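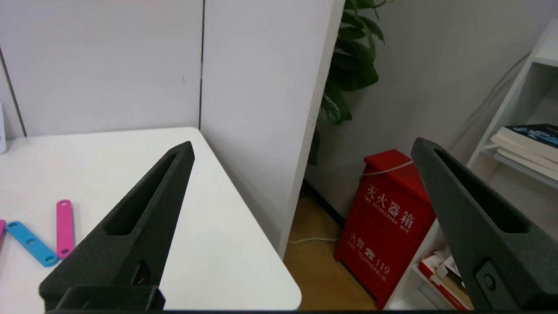

White desk with rounded front corner

Yellow marks on a white glossy desk top, how to remove?

Mirani
I bought a used desk in August and there are yellow rings where cups were standing. Dish soap did nothing. A new top costs 296, too much for me. Is it possible to clean it?

Brukik_home
Mix baking soda with a little water, leave it 20 minutes, then wipe with a soft cloth. Please do not rub hard – the gloss will become dull and it stays dull. Try first on the underside.

dratdale19
just put a big mouse pad on it

Istolham
I agree with the baking soda, but if the yellow comes from the sun it will not go away. Then you can use adhesive film, I paid roughly 20 for mine. Clean the top well before, every crumb is visible later.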